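Tidix Simulation Group, Steltbridge
Notebook entry, March 15, 2020
Subject: Dropped bottle, shelf placement task
Entered by: Jacqueline Hoarau
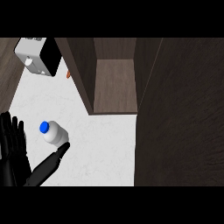
The placement policy failed its acceptance run on the kitchen set and has been withdrawn from the Monday build. Of 19 episodes, 15 were completed and logged normally. The other episodes ended with the object on the floor and the arms still under command. In the episode under review the white bottle is on its side on the white, marble-veined floor, blue cap toward the appliance, with the black hand at one side and the tip of the second gripper almost at its base. The shelf in the open cabinet has nothing on it. The task monitor nevertheless reported "object placed" for this episode and issued the next goal.

That report is the more serious part of the fault. A dropped object is an ordinary failure and the controller has a recovery routine for it. A dropped object recorded as a success will pass through the scoring script without comment, and the arms will carry on as though their hands were free.

Findings so far

The monitor decides placement from two conditions: grip released, and object at rest. The check on object height was disabled in August during work on the drawer tasks, where it gave false failures, and was never restored for the shelf tasks. The configuration file carries no note of the change. I have added one.

The drop itself is less clear. Contact force at the fingers falls to zero before the release command is sent, so the bottle slipped and was not let go. Paloma Delacroix suspects the friction value imported with the new Aaltonen object set, which is lower than the one used in training. I am inclined to look first at the wrist. The log shows a rotation of 90 degrees commanded in a single step as the arm came up to the cabinet, and the older build spread the same motion over several steps. Both explanations may hold.

Safety matter

The same monitor code is installed on the Pornex test cell. With the height check off, the cell could accept a drop as a finished placement and begin the next reach with an object loose under the arms. No such event has been recorded there, but the logs have not been searched for it. The cell is to remain at reduced speed, with the guard closed, until the monitor has been corrected and reviewed by a second person. Delacroix has been informed in writing.

Actions

1. Restore the height check for all shelf tasks. Done in the working branch, not merged.
2. Rerun the failed episodes with the training friction value and the present wrist motion. Hoarau.
3. Rerun the same episodes with the present friction value and the older wrist motion. Delacroix.
4. Search the Pornex logs for placements reported at floor height.
5. Stop both arms when contact is lost before release – at present they continue to the end of the planned path.

Seeds and contact logs are stored with the run. The earlier scores for the shelf tasks should not be quoted until item 4 is closed, including those in the draft report to Aaltonen.

Added later: first rerun under item 2 held the bottle up to the cabinet and then lost it at the shelf edge. The restored check marked it as failed. Remaining seeds are queued overnight.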